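Why I Learned to Love the Polish "No"

My first week in Clesholm, I asked my new neighbor if she'd like to come over for dinner. "No," said Celina Wilczyńska. Then she went back to scraping the ice off her windshield.

I stood there in my slippers waiting for the rest of it. Where I grew up, a no comes wrapped in at least three layers of padding. I'd love to, but my sister's in town! Oh, rain check, for sure! There was no padding. I went inside and told my husband she hated us.

She came by two days later with a jar of pickled mushrooms and asked what was for dinner. She'd been busy that first night (and tired, and not in the mood for strangers), and now she was free. It took me an embarrassingly long time to see how restful this is. When Celina says yes, she wants to be there. When she says my soup needs salt, I go and get the salt.

I grew up in a family of hinters. My mother would say "Is anybody else cold?" and four people would get up to close the window. We were proud of it, too — you were supposed to know what people needed before they asked. The trouble is that I brought this habit into a marriage with a man who, if you ask whether anybody else is cold, will think about it and say no.

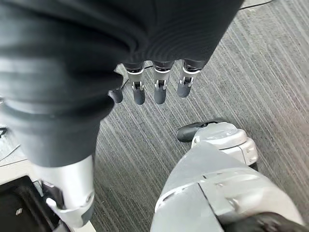 Four fingers and a patch of carpet.

So I started practicing. I gave myself until May and began small. I told the guy at the Jikley bakery that I wanted the darker loaf, no, the one behind it. I told a friend I didn't want to go to her candle party. I'd written her a text with 56 words in it, mostly apologies, and I deleted it and typed "I'm going to skip this one, have fun!" She sent back a thumbs-up. I checked my phone for the next 15 minutes waiting for the hurt follow-up, and it never came.

It hasn't all gone so well. I told my brother-in-law his story was too long, and that was just rude. When I confessed this to Eugeniusz Domański, who runs our Tuesday conversation group, he laughed so hard he had to put his tea down. "You have to like the person while you say it," he told me. "Also, you could have let him finish."

He's lived in English for 12 years and says our politeness still trips him up. An old boss once told him a plan was "interesting," and he spent a whole weekend improving it — the poor man thought it was a compliment!

I still hint when I'm tired. Last night I caught myself sighing at the dishwasher, really putting my shoulders into it, and my husband looked up from the couch and asked if I was okay. I said I wanted him to empty it. He said sure, after the game, and I got to pick the music while he did.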